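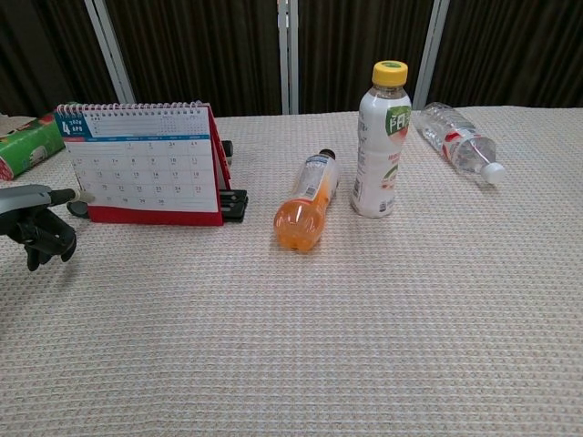
Trellthorpe Home Robotics, Setup & Support Team

Section 5: Teaching your Bretik gripper to pick up bottles

I do this part with a drink in hand, and I like a textured cloth on the table for it (a beige waffle one is great). Lay a couple of bottles on their sides and leave one standing, like the white one with the yellow cap, so the gripper gets to try both!

1. Set the speed dial to 325. You can go faster later, but please don't start there.

2. Tighten every cap. I mean it, I've mopped up enough orange drink for one lifetime.

3. Press Home and wait for the 7 short beeps.

4. Pick a bottle on the screen and tap Learn. For one lying down, aim for the middle, around the label. For one standing up, go lower than feels natural.

5. Run the lift nine times. If it slips more than once, open Grip and go up one notch.

Note: Tall things near the arm, say a desk calendar on its stand, can stay on the table, but mark them as Keep Clear first. The Drorthorpe add-on does this for you and I love it.

Caution: Keep your fingers away from the black gripper fingers while the light is blinking. They close fast. To stop the arm, hit the big button on the base, then go back to step 3.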